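Workshop Notes: The Hand-Held Grippers, Second Round
14 Dec 2021

The gripper build has been going since September and has now taken over two shelves and most of the parts cabinet by the sink. Members who only come in for the wood lathe have been asking what it's all for, so this item is longer than the usual project update.

Gorkard is the name of the project. We are building hand-held grippers that a person works by hand, one on each side, to do ordinary table jobs. The movements get recorded, and later on we want to play them back on the arm that Alistair Chisholm has been putting together at home. The arm is not ready. It has a base, a shoulder and a bad elbow. The grippers are a good deal further along, so they are what most of this update covers.

The first pads we tried were bare plastic. They held a wooden block fine and dropped nearly everything else. Anything with a glaze on it slid straight out. We then tried a rubber sheet, which gripped well but grabbed the paper on the table too and dragged it around. The third try was black foam glued to a flat backing, and that is what we have stayed with.

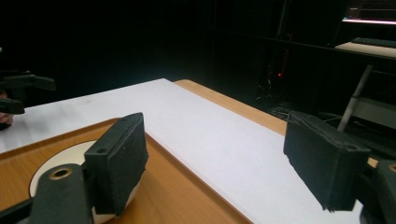
Foam wears out. The edges go first, usually along the side that touches the table when you come in low to pick something up. Once the edge gets fuzzy the pad still grips, but it starts to leave bits behind, and the bits get into the hinge. We have been through 34 pads so far. A new set takes an evening to cut and glue, and most of that is waiting on the glue. If you are cutting pads, use the steel rule and a fresh blade. The hobby knife in the red cup has been dull since summer and tears the foam.

The holes in the fingers are for fasteners and for hanging the grippers on the pegs. Please hang them up with the jaws closed. Two of the earlier plastic fingers cracked at the hole after being left open under a box of clamps. The newer ones have a thicker wall there and none of them have cracked.

For the table work we settled on dishes. They are cheap, everyone knows how to handle them, and they come in shapes that are awkward in different ways. A bowl has a rim you can get a jaw over. A flat plate is much worse, because there is very little to get under. Alistair wrote out a short list of jobs, such as moving a bowl from the tray to the table and back again, and each one gets repeated until we have enough good runs. The goal for this round was 200 runs. We finished with 224, of which 91 were no use to us. Most of those were early on, when the recording program we call Prirkado kept losing track of the left hand. The fix was a longer cable and a restart between sets.

Working with both hands takes some practice. People tend to use their stronger hand for everything and forget about the other one, and then the recording has one hand doing all the work and one hand parked. We now ask each person to do a few warm-up runs first, with nothing recorded. The wrist straps help too. Put them on before you pick up the grippers, and leave them snug. A loose strap turns around on the wrist and pulls at the cable.
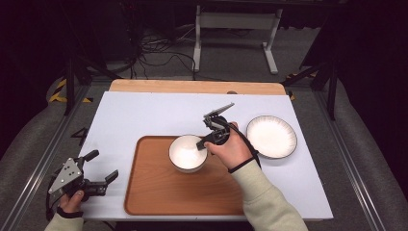 Working over the bowl with the right-hand gripper, left-hand gripper open.

Cables are the next thing to sort out. There are too many of them on the floor, and the plan is to run them up off the carpet and along the rails. I have a roll of sleeve and a bag of clips set aside. If anyone has a spare length of cable tray at home, I would be glad to take it.

On the arm itself, the elbow joint has been apart twice. The first gear set had too much play. The second was tight enough but ran hot, and Alistair thinks the motor mount is slightly out of square. He is printing a new one in two halves so it can be shimmed. When that is in, he will bring the arm over and we will try it with a gripper bolted on, first with no load and then with something that doesn't matter if it breaks.

The old drive boards from the Hamel project turned out to be a fair match for the arm motors, so we are using three of those and keeping the last one as a spare. The parts left over from Zaltasow are in the gray bin under the drill press. Help yourself, but leave the bearings.

We could use a few more people for the next set of runs. No experience is needed, and a session takes an hour or so with breaks. Sign up on the sheet by the door and put down whether you are left-handed. So far we only have one left-handed person on the list, and more would be useful. Long sleeves are fine as long as the strap goes over the cuff or well clear of it.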